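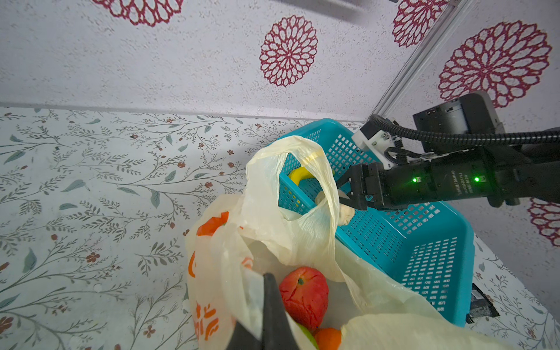 Turquoise basket, red flowers on the wall behind.

Dye notebook, May. Madder on wool for the Cleda blankets.

Started at 7:30. Water from the rain barrel was low, so I filled the rest from the tap and wrote TAP/RAIN on the card. The last three runs were all rain water and came out more orange than Waldemar wanted. Our tap water is hard, and madder likes some lime in it, so the mix may pull the color back toward red without my having to add chalk. Changing that and nothing else today. Same roots, same yarn, same pots.

Yarn is the two-ply from Ernano, undyed, the batch with the green paper bands. It has more spinning oil in it than the winter batch. You can smell it when the skeins go into hot water, and the scour water turned the color of weak tea on the first pass. I scoured twice. The second water was nearly clear. Margaux thinks once is enough if the soak is overnight, and she may be right, but the patchy skeins in April were all from the lot that got scoured once, so for the time being it's twice.

Mordant bath: alum at 13 percent of the dry weight of the fiber. Cream of tartar left out this time. Kazimiera has been saying for a year that it shifts madder toward orange and we keep putting it in out of habit. Dissolved the alum in a jar of hot water first, stirred until nothing scraped on the glass, then into the pot. Skeins went in wet and squeezed. Brought the pot up slowly over the morning and held it just short of a simmer. There was a little steam and no bubbles. Turned the yarn with the beech paddle at every check and tried not to stir, as stirring is how we got the felted ties.

A few of the ties were too tight again. Where a figure-eight tie is pulled snug, the mordant can't get under it and you end up with a pale ring all the way around the skein. I retied the worst before they went in. Whoever skeins up next, leave room for a thumb under every tie, please.

Lid on, heat off, left the lot to cool in the pot until after lunch.

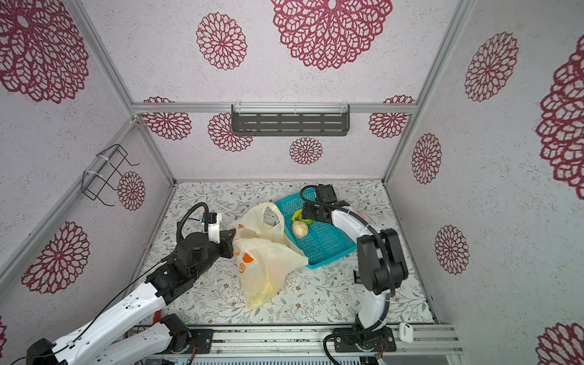
Draining is where we lose the most time between mordant and dye. The skeins come out heavy and drip for ages on the rail, and the lower end of each one stays wetter than the top, so it takes the dye differently. I tried lying them flat on the slatted board, which works but leaves stripes where the slats press. A shallow rectangular mesh basket like the turquoise one next to the yellow bag would suit us better, with the yarn coiled loosely inside and the water going out through the bottom and the sides. It needs to be plastic and never metal, at least for anything that has been near the iron pot. Bohdan is going to see whether the restaurant supply place carries them in a size that fits across the sink.

In the meantime I spun the skeins in the salad spinner, a couple at a time. Slow, but they came out even.

Madder bath. Roots from Govance, chopped, from the sack opened in March. They had clumped a bit at the bottom, so I spread them on paper and broke them up by hand, and threw out some woody bits that were more stem than root. Soaked overnight in a bucket with the lid on. Poured that first soak water off into the side pot, where most of the yellow and brown goes. Then rinsed the roots once more and put them in the net bag with fresh water.

For the small test pot I used 3,000 ml of water, the same as last month, so the two cards can be compared. The main pot is filled to the scratch mark.

Temperature is the thing to watch. If the bath gets too hot the browns come out of the root and the red goes dull, and it doesn't come back. I kept the main pot at the point where I could hold the outside of the handle but wouldn't want to put a finger in the bath. The thermometer with the clip is reading high again. I checked it against the glass one and they disagree. Used the glass one. The clip one should be either fixed or thrown away, and I have put tape on it so that it doesn't get used by mistake.

2:15 pm, yarn into the main pot. Pale salmon almost at once. By 3:00 it was brick, lighter at the core of the thicker skeins. Opened each one out by hand and rearranged them so the inner strands were on the outside. By 4:00 the color was even as far as I could tell in wet wool, and wet wool always looks a good deal darker than it will in the end.

Test pot went faster, as it always does. I pulled it at 3:30.
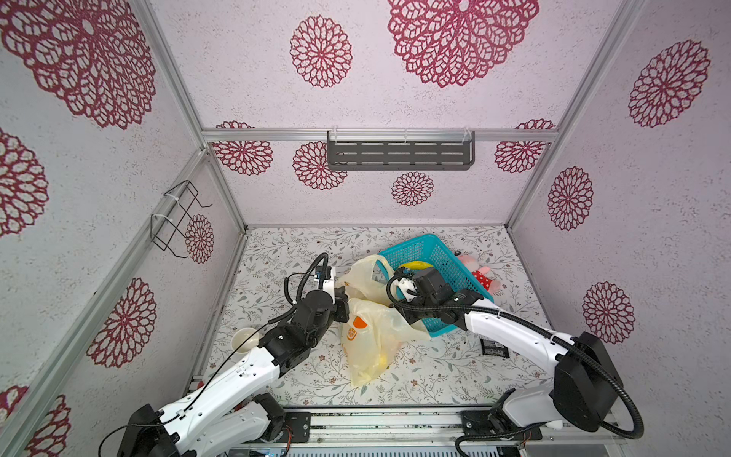 Can the same madder roots be used for a second bath?

They can, and the second bath is usually a softer coral; dry the roots on paper between baths if the second one isn't going to be run right away, or they will mold in the bag.

That came up when Bohdan was clearing the sink and had the net bag over the compost. The old rule in this notebook (see Genowefa's pages at the front) was to throw them out after a single use. I think that goes back to the years when we were grinding roots to powder, and you can't do much with powder once it has been through the pot. Chopped root is a different case. I'd like to run the used roots with the leftover Ernano singles and see whether the coral is good enough for the Cleda border stripe. If it is, we can stop buying the ready-dyed pink, which has never matched anything.

Rinse: left the main pot to cool with the yarn in it. Took the skeins out at 6:00, let them drain, hung them unrinsed on the back rail. I am going to leave them there overnight and rinse tomorrow. Kazimiera's cards show less bleeding when the yarn has dried once before its first rinse. I only have her cards to go on, but there are a lot of them.

Test skein was rinsed right away, for comparison. First rinse ran orange, then a weak pink, then clear. A drop of the wool soap in the last one. Dried it by the stove on the wooden peg, well back from the heat.

Dry color of the test skein: red, a bit toward brick, clearly less orange than the April card. I held it beside the Urbańczyk sample in the doorway light. Theirs is still slightly bluer. Under the bench lamp you can't tell them apart, but they will look at it by their front window, so the doorway is what counts. Adding a pinch of chalk would probably close the gap. I would do that on a test pot before I would touch the main bath.

Rubbed the test skein with a damp white cotton rag. Faint pink mark. Acceptable for a blanket. Not good enough if they decide to use it in the cushion covers, and Waldemar should ask them before we promise anything.

Washed out both pots with the soft brush. There is a dull ring in the main pot at the waterline that doesn't lift with soap. It has been there since the walnut run and doesn't seem to give anything back into the bath, but for the pale yellows in June I would use the other one.

Alum bath not thrown out. I topped it up and marked it VAT 2 on the lid in grease pencil. It can take one more lot of yarn if somebody gets to it this week. After that it should go on the hydrangeas by the gate, well watered down.
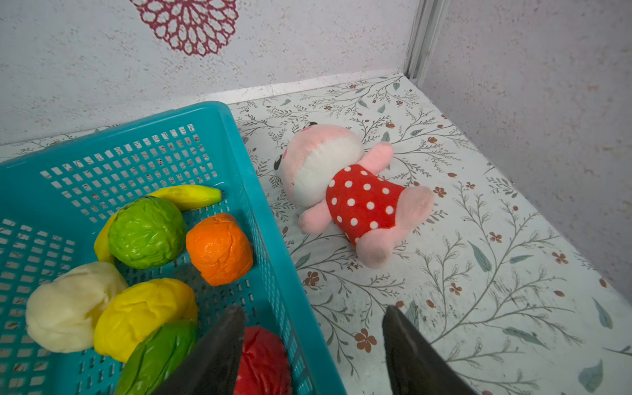
By Margaux Arnaud
Dye room, next morning

Came in at 8:00 and took over the rinse. The 9 skeins on the back rail had dried apart from the ones nearest the wall, which were still cool and damp at the knots. Moved those to the front and opened the window.

Rinsed the dry ones in the long sink in lukewarm water. Much less color came off than I was expecting. The first water was a thin orange and the second had hardly anything in it. I would call that a point for Kazimiera. I still want to see it done on a lot where half is rinsed wet and half is dried first, from the same pot, before we write it on the wall sheet as a rule.

Pale rings under the ties on a couple of skeins, despite the retying. They are narrow, and they will disappear in the weft. I set those skeins aside with a blue thread so they don't end up in the warp, where a light spot repeats across the whole width and can't be hidden.

Color, dry, in the doorway: even across the lot. The main pot is a shade deeper than the test skein, probably from sitting in the bath as it cooled. I like it better than the test. Beside the Urbańczyk sample it is very close, and I would send it as it is. Cut a length from the middle of a skein for them and another for the card.

Used roots are spread on newspaper on top of the cupboard. Please don't put anything on them.

Still to do:
Small chalk test, same water mix, same roots.
Coral bath with the used roots on the Ernano singles.
Light test strip for the south window, half covered with card. The April strip is still up and should be taken down and compared.
Ask Govance if the next sack comes from the same harvest. The label on this one has no year on it.
Soap is nearly out.

Waldemar looked in before lunch and took the sample length with him. He wants the blankets on the loom by the end of the month, which leaves time for the chalk test if it gets done soon. I have put the alum jar back on the low shelf and the card for this run is in the box behind the April one, filed under TAP/RAIN.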